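Birkett Cloth Wash Log

A table of wash and wear records for reusable cleaning cloths, kept in shared buildings in Bemville. Version 1.2, Sep 30, 2022.

What is in it

The log has 352 rows. Each row is one cloth on one wash day. The same cloth comes up again every time it goes through the machine, so the rows are not independent and shouldn't be treated as if they were.

Files:

washes.csv - the main table
cloths.csv - one row per cloth, with type, colour group and first wash date
sites.csv - one row per building, with water hardness band and machine type
notes.txt - free text copied from the paper sheets, lightly tidied

All files are UTF-8 with commas between fields. Dates are year-month-day. Empty means not recorded. Zero means zero.

Columns in washes.csv

cloth_id - matches cloths.csv
site_id - matches sites.csv
wash_date - day the cloth went in
temp_set - the number on the dial, in Celsius
spin_set - spin speed on the dial, usually 800
dry_method - line, rack, tumble or unknown
weight_dry - grams, before the wash
absorb_g - grams of water taken up in the dish test
edge_score - 0 to 4, where 0 is a sound hem and 4 is coming apart
softener - y, n or blank

temp_set and spin_set are settings and were never measured. Two of the machines at Ruvbridge are old, and we suspect they run cooler than the dial says.

Which cloths were included

Microfibre and cotton, any size, as long as the cloth was in regular use and could be told apart from its neighbours. Most were marked with a stitched number in one corner. Sewn-in tags fade or get cut off, so a tag was never used as the identifier. Paper towels, mop heads and anything used on oil were left out from the start.

Colour is stored as a group (yellow, orange, green, blue, white, other). Shades within a group were merged after the first month because different people wrote down different words for the same cloth. Waffle and looped weaves share one code, W, for the same reason. If you need them split, notes.txt sometimes helps.

Buildings were workshops, two kitchens and a village hall. Site size is coded S, M or L by floor area.

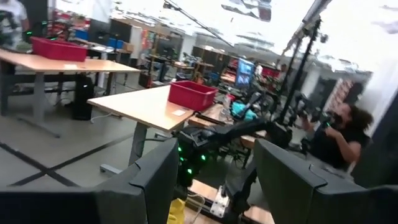
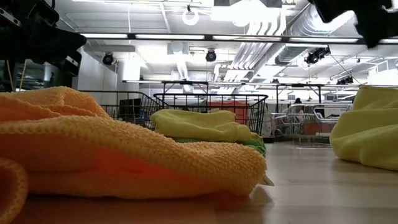
How the dish test works

Weigh the dry cloth. Lay it in a shallow dish of cold tap water for 30 seconds, lift it by two corners, let it drip until the drips slow down, and weigh it again. absorb_g is the difference.

"Until the drips slow down" is a judgement and it shows. Repeat tests on the same cloth by the same person were close. Between people they were not, particularly on the bigger cloths. Use the tester code in washes.csv (tester, A to F) if you are comparing sites.

Only 221 rows have a dish test. The rest have a weight and an edge score but no absorb_g, mostly from the months before the scales arrived.

Known problems

December is thin. Three sites closed for part of it and one lost its sheet.

Cloths that went missing simply stop. There is no flag for lost, thrown away or taken home, and this matters if you want to work out how long a cloth lasts.

Tumble drying is nearly all from one site, so any effect of tumble drying is tangled up with that building's water and its machine.

Softener was self-reported. Blank is common and probably hides a few yeses.

edge_score was meant to be whole numbers. A handful of halves got in and have been kept as written.

Changes

1.2 - weights for Birkett corrected (the scale had been left on ounces), duplicate rows removed
1.1 - sites.csv added, colour groups merged
1.0 - first release

Reuse

Free to copy, change and share for any purpose, with a credit to the Birkett Cloth Wash Log and the version number. The Prodow spreadsheet template we used for the paper sheets is not part of this release - ask them for it if you want to run your own.

Corrections are welcome. Please give the cloth_id and wash_date, and say whether you are working from the CSV or from a copy opened in a spreadsheet program. Some programs reformat the dates on opening and a few reports have come down to that.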